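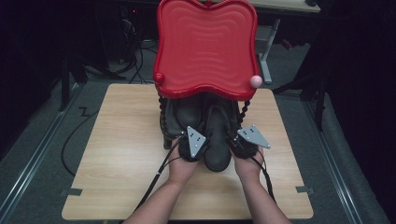 I have been sorting the pile by the window since Thursday, and the pile is winning. My rule was that anything I couldn't name had to go. This took care of a curtain hook and a flat gray disk, and then I got to the black loop and stopped for lunch.

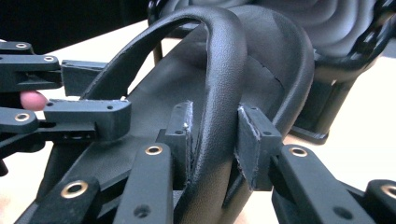 The black loop. Grain like leather, no label, no explanation.

My best guess is the pull handle from the inside of a car door. I have owned 2 cars in my life and both still have their handles, so it didn't come from me. Ginette says keep it, but Ginette also kept the box from a Kuvby lamp for 900 miles of moving and then lost the lamp.

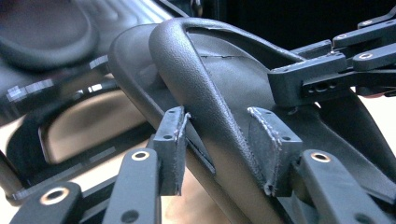
Photo: Noémie Besson

It's a nice shape, I'll give it that. There's a dark seam across the flat part that I have now spent more time on than my taxes. I put it in the "maybe" box, which is the same box as last June with new tape.

The rubber boot stays. So does the little red chair with the wavy back, which fits no adult I know and has one red knob and one pink one. I don't want to hear about it.

155 shares · 2 comments

Jacqueline Texier
Definitely a door pull. We had one come off in my hand on the way to Plirkbridge.

Brândușa Vasiliu
If you ever get rid of the chair, I'm first in line. You can keep the boot.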